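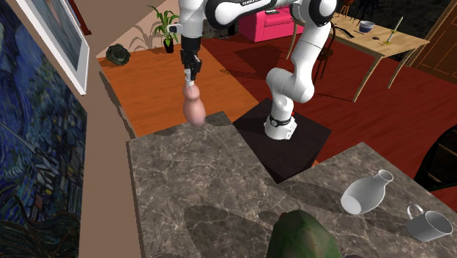 The robotics club at Lomville meets after classes in a room with 28 seats, and most of its work happens in simulation. Students write their own controllers for Gurkmont, the kitchen challenge they enter each August. Last season the club logged 511 runs and placed sixth out of 118 teams.
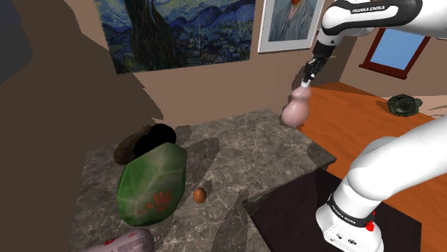
Grip planning takes up most of the spring term. Teams start with simple shapes and move on to harder ones, such as the pale pink, narrow-necked object held here above the edge of the marble counter. A small egg stands on the same counter. Scoring follows the Ketilsson rules, which take off 6 points for every dropped item. The club plans to enter two teams this year.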